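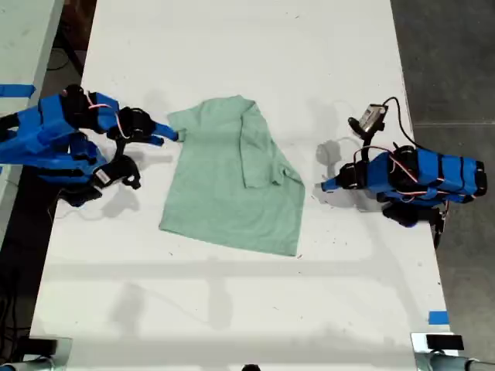
¿Cuánto debe durar un sketch parroquial?

Entre 3 y 4 minutos, con un solo decorado.

1. Guion
Escriba el texto a doble espacio, con las entradas en mayúsculas. La plantilla de Enolum admite 84 líneas.
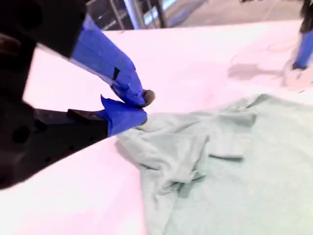
2. Atrezo
Cada objeto se anota en la hoja de escena junto a la réplica que lo activa. Los tonos se eligen por contraste: una tela verde menta pálido sobre un tablero blanco, como en la foto, pide luz lateral para marcar las arrugas.

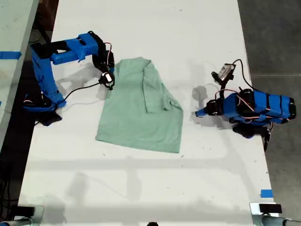
3. Ensayo
Haga un pase de texto y otro con movimiento. Corrija las entradas tardías antes de añadir el sonido.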